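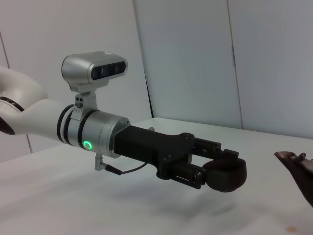 Wrist, depth camera and gripper, tabletop cell. Cable fitting below the flange.

Kirnum Wrist Cable Retention Kit
For two-finger grippers with a cable fitting below the flange

Product code: KRN-118
Supplied by: Bavport Automation Supply
Status: Current. Replaces all earlier Kirnum wrist clips, which are withdrawn from sale.

Safety notice -- please read before ordering or fitting

Kirnum wrist clips sold before this kit were held by friction only. A clip of this type let go on a two-arm cell at our Sakness workshop in November. The arm was rotating its last joint at the end of a pouring routine when the gripper cable came free of the clip, caught behind the finger linkage and was pulled out of its plug. The gripper lost power with a full kettle in its grip. The kettle dropped 3 cm to the table and tipped, and hot water ran over the back edge.

There was one person in the cell at the time, standing outside the marked line. There were no injuries. The arm did not fault when the gripper dropped out. It carried on with its programmed path for 8 seconds until the operator pressed the stop.

If you have the friction clip on any arm, stop using it. Remove the clip, tie the cable back by hand for the time being, and do not run the last joint past 90 degrees either way until the new kit is on. Customers in Australia and New Zealand can exchange old clips for the new kit at no charge. See Exchange, further down.

What the kit does

The kit holds the gripper cable at two points, one on the flange collar and one on the gripper body, and leaves a set length of slack between them. The collar clamp closes with a screw and has a rubber liner. The body clip goes under one of the existing gripper bolts, so no drilling is needed. A plug guard fits over the connector and takes the load if the cable is pulled.

The kit does not change how the gripper behaves when it loses power. If your gripper opens or goes limp without power, it will still do so. Loads that could hurt someone when dropped need a gripper with a mechanical hold, whatever cable clip is fitted.

What we found

Zamfira Dumitrescu from our service group took the arm down and repeated the routine with an empty kettle and the same clip. It released on the second run. The liner had gone hard, and the clip had been slid along the collar to make room for a camera bracket, which left the cable loop longer than the fitting sheet allows. Either problem alone might have been survivable. We had not warned against moving the clip, and the old sheet did not mention camera brackets at all.

The second problem was in the cell software. Gripper power was being reported, but nothing was reading it.
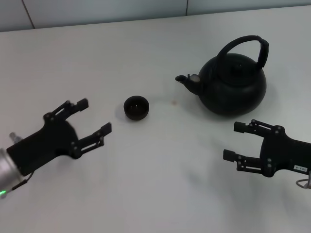 The routine used for testing now is a slow one with both arms over the table, and the water has been left out of it. Each arm approaches with its fingers open, closes, lifts, turns the wrist to its limit and comes back. With the new kit fitted we run this for a full shift before any change to the clamp or liner is released. The cable is checked for marks at the start and finish, and the plug is pulled and looked at under a lens.

We test with kitchenware as that is what several of our customers handle. A tall arched handle is also a good test of cable clearance, as the fingers have to come in at an angle and the wrist ends up well away from its neutral position.

Before you fit it

Turn the arm off at the controller and lock it out. An indicator light on the wrist means the arm has power. Wait for it to go dark. Support anything held in the gripper first.

Fitting

Unplug the gripper cable and check the pins. A bent pin means a new cable, not a straightened one.
Slide the plug guard over the cable, then reconnect.
Fit the collar clamp on the bare metal of the flange, clear of any camera bracket. If there is no room, call us. Do not clamp over the bracket.
Fit the body clip under the gripper bolt nearest the cable and tighten to the figure on the sheet supplied.
Set the slack with the gauge in the bag.
Turn the last joint by hand through its full travel, both ways, and watch the loop. It must not touch the fingers, the linkage or the camera.
Run your slowest program with nothing in the gripper.

The whole job takes 20 minutes an arm once the power is off.

Set the controller to stop on loss of gripper power

This needs doing even if your cable has never given trouble. Most controllers can read the gripper status, and it is usually one line in the program or a tick box in the safety menu. Villads Nørgaard on our support desk has settings for the common controllers and will email them on request. Test it by unplugging the gripper with the arm in slow mode and nobody inside the line.

Walls and enclosures

Hot water from the Sakness incident got down behind the table, where there was an extension lead on the floor. The lead has been moved. If you handle liquids, check where the table meets the enclosure and where the panels meet each other, and seal the joints or put a lip on the table. We don't sell panel seal, but any good hardware store will have a suitable one.
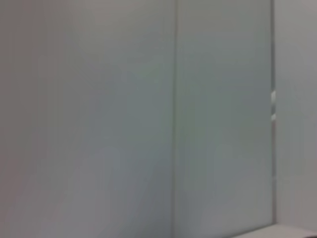
Enclosure panels at close range, with vertical joints.

In the kit

Collar clamp with liner
Body clip
Plug guard, 2 sizes
Slack gauge
Spare liner
Fitting sheet, revised Wed 10 January

The liner is a wear part. Replace it every 12 months, or sooner if it has lost its colour or feels hard to the thumbnail.

Exchange

Post the old clip to Bavport with your name, return address and the number of arms. You don't need the receipt. Mogens Fogh looks after exchanges and will send the kit the day the clip arrives. If you can't take an arm out of service without the replacement in hand, ring him and he will send the kit first.

If you have had a clip come loose, even with no damage, please tell us when you send it back and include a photo of how it was fitted.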